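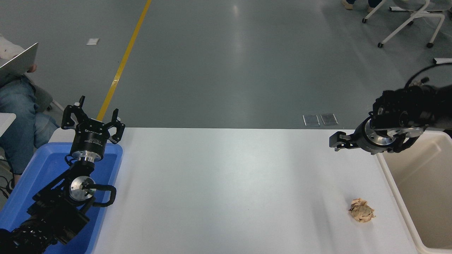
Do we need separate bins for crumpled paper and flat paper?
Only if someone downstream treats them differently, and so far I have seen no sign that they do.

Notebook, May, 4.15 pm

Zubaida wants the sorting table kept to two bins, blue at the left end and beige at the right, with everything tipped out on the white top between them. Fine as a layout. My quarrel is with the reasoning. The note from Mollton says balled paper "behaves differently" in the baler and should be kept apart from sheets. Differently how? No figures, no mention of paper weight. I have asked for both.

The tan packing paper is the awkward one. Screwed up tight, it springs back a bit and then stays an irregular lump. Bernadette says a lump that size flattens under one good press of the hand. I tried it on 31 pieces from the Nureck deliveries. Most went flat enough to stack, a few tore along the creases, and 2 opened up again as soon as I let go. I didn't write down which were the thicker ones, so that test is worth less than I would like.

The white table does help. Pale paper on a pale top is harder to spot than I expected, though, and I'd want a darker mat before trusting anybody's tally at the end of a shift, mine included.

Also not convinced by the shallow blue tray. The rim is low and balled paper takes up a silly amount of room. Sheets would sit in it happily. If we must split the paper, put the flat stuff there and the lumps in something deeper.

The Merora sheet gives 3,195 pieces for the last run. Does a torn ball count once or twice? Bernadette thinks once, Zubaida thinks twice, and the sheet doesn't say. Until that is settled I'm not comparing it with ours.

To do: weigh a batch before and after flattening (it had better come out the same). Chase Mollton. Find the dark mat, last seen under the Ateş boxes.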